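Ondlow blocks now sold by the bin

Kvaran, May – The building block maker Ullari will from this month sell its long Ondlow blocks loose, without a carton. Shops receive a grey metal bin, and customers take the pieces they need. The colours at the start are reddish-brown and dark green.
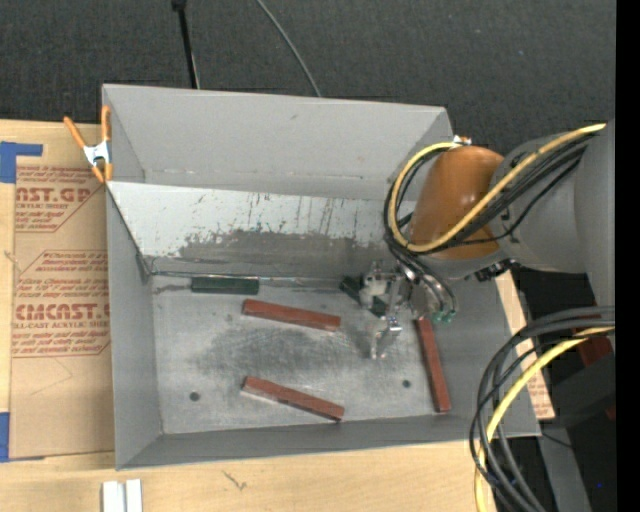
Nabila Mandagi

The bins come from our own packing room in Janarska and many have scratches from years of work. We have decided not to paint them again – the metal is still strong. A filled bin holds 124 blocks, and a shop can order a refill of 20 or more. In the spring we tried the bins in two shops. Cartons of 90 blocks stay on sale until the stock is finished.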